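Category: Product galleries / Two-arm tabletop stations

Milero two-arm station: a gallery from the flower table

Published October 17, 2025

The Milero is a tabletop station with two robot arms, made for teaching and testing small handling tasks. We have used one in our workshop at Andura since March, and readers of our first review asked to see it with something more difficult than blocks and cups. For this gallery we chose artificial flowers. They are light, they catch on each other, and a stem is a thin thing for a gripper to find.

The station comes on one rail with both arms already fixed to it, so the distance between them never has to be measured again. You supply the table. The frame with the wall panels is an extra, and the buyer can choose the print. The offer we tested costs 798 per month, with a minimum time of 3 months, and the support is included in this price. The first installation took us 6 hours, most of it for the cables.

1. Close to the stems

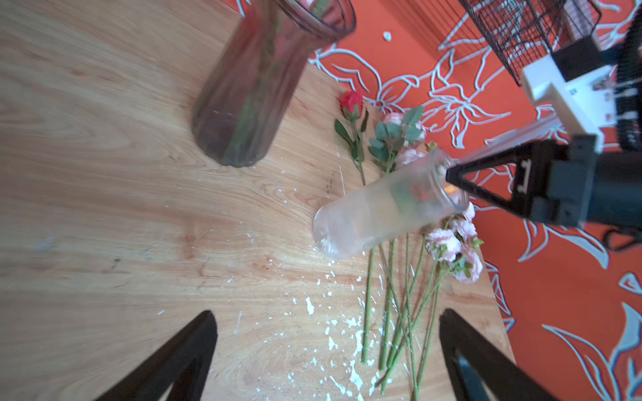
The wrist cameras are included in the basic kit, one for each arm. For flower work I consider them the most important part of the offer. A camera placed high over the table can lose a stem under the leaves, but the wrist view stays near the fingers during the whole approach. The focus is fixed and cannot be changed by the user. At a very short distance the sharpness is acceptable, and in quick movements there is blur. If your task is slow, it will not disturb you much.

The fingers are black and can be exchanged with two screws. We kept the standard pair for all our tests. Gikis sells a softer pair that fits the same mounting, and we hope to try it for the next review.

2. One arm holds, the other picks

The left gripper has the glass vase near its neck, while the right one is among the rose heads. This division of work is the reason to buy two arms instead of one. A light vase moves easily when a stem touches its rim, and a second hand solves this without any glue or clamp. The cable hoses make large loops beside the arms, so please leave free space on both sides when you plan your table.

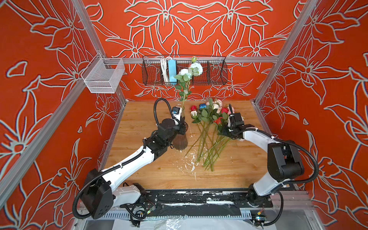 3. A tall red rose

Now the arrangement is rich, with pink peonies, a yellow rose among them and a blue one far out on the left. The right gripper is closed around the stem of a tall red rose, and the left gripper is open. Long stems need good reach in height, and here the Milero did better than the smaller Pacheco kit, which we returned after the test period. I would still wish for a little more force control when the vase becomes full.
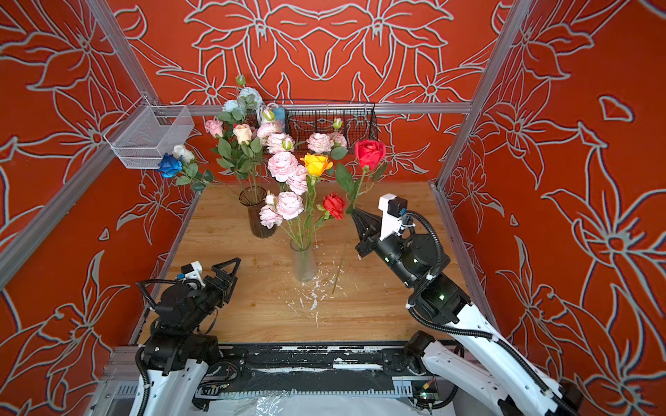

What we would tell a buyer

The station is well built and the manual is clear, but the chapter about calibration is too short. Spare fingers cost 69 per pair and arrived quickly. For a school or a small laboratory, the monthly offer is a fair way to begin. For daily production work, I would ask the seller first about the service conditions.

Related galleries

Milero station: unpacking and first installation
Pacheco compact kit: sorting small parts
Gikis soft fingers: a first look
Cable hoses and how to lead them
Wall panels for camera work: plain or printed?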